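Cropper's Corner
The chores are safe for now
23/03/2026

Every year or so a headline promises that the housework is finally off our hands, and every year I read it standing up, because the chair is covered in laundry. Readers of this newsletter will remember my June column on the self-emptying vacuum, which emptied itself faithfully into the hallway. I have tried to be more open-minded since.

So when Gritell, the automation outfit across the creek from the Trovuvville recycling depot, put up a page on their tidying work, I made a pot of tea and gave it my full attention. The project is called Cetiten, a name which sounds like something you'd take for hay fever. The goal is modest by the standards of the headlines. There is a table with a few household odds and ends on it, and there is a robot arm, and the arm is meant to deal with the soft things.
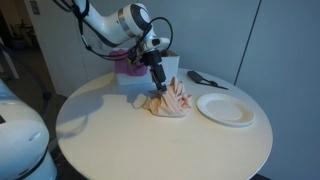 I should explain why soft things matter, as it took me a while to come round to it. A machine is very good at a part that is the same shape every time. The fellows who build car doors have had this sorted for decades. A tea towel is a different shape every time you breathe near it. Pick it up by the middle and it becomes a tent. Pick it up by the corner and you have, congratulations, found the corner, and that alone has been keeping clever people in work for years. My own household has never reliably found the corner of a fitted sheet, and we have four hands between us and a strong motive.

Gritell says the arm has had 2,876 goes at picking up cloth since the project began, of which 1,463 went the way they wanted. I did the sum on the back of the power bill and it comes to a shade better than a coin toss. Before you scoff, I'd invite you to keep the same tally for a teenager and a bath towel. I'd also point out that Gritell printed the number at all. Most firms in this line prefer the word "promising".

What I can't get from the page is what counts as a success. Is the towel folded? Is it merely somewhere else? In our house the two have been treated as equivalent for a long time, though never by the same person who has to find a clean one.
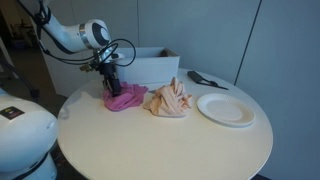 Cloth work at Gritell: the gripper in the pink one, the peach one waiting its turn.

The other thing missing is speed. I wrote and asked how long a table takes, start to finish, and got a very courteous reply saying that speed was "not the current focus". I have used those words myself about the gutters. My guess, and it's worth what you paid for it, is that you could clear the same table, wipe it down and be halfway through the crossword while the arm was still making up its mind. But the arm doesn't need to sit down afterward, and it doesn't sigh.

Then there's the shop floor, where I suspect all this will turn up first. Kitchens are hopeless places for a machine: the dog, the drawer that sticks, the mystery puddle. A commercial laundry has one sort of towel, acres of room and somebody on wages to help when it gets muddled. If Cetiten ends up anywhere in the next few years I'd put my money on hotel linen well ahead of your spare room.
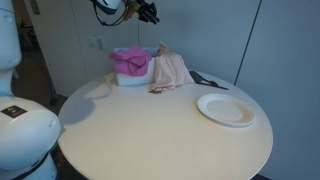

A paper plate and a spatula are a different order of trouble, by the way. The spatula at least holds its shape, but a paper plate lies so flat that there's hardly anything to get hold of, and if you squeeze it you've got a taco. I tried lifting one off our own table with a pair of barbecue tongs, in the interests of journalism, and managed it 3 times out of 12. That puts me well behind Gritell, although I was working on a plate and had a sausage in the other hand.

So, can they do the chores yet? Some of one chore, on a good day, if you clear a space and leave the dog outside. I'd let one have a crack at the tea towels tomorrow. The fitted sheets stay with us, and I've put a load on while writing this, so if anyone from across the creek would like some practice, the basket's by the back door.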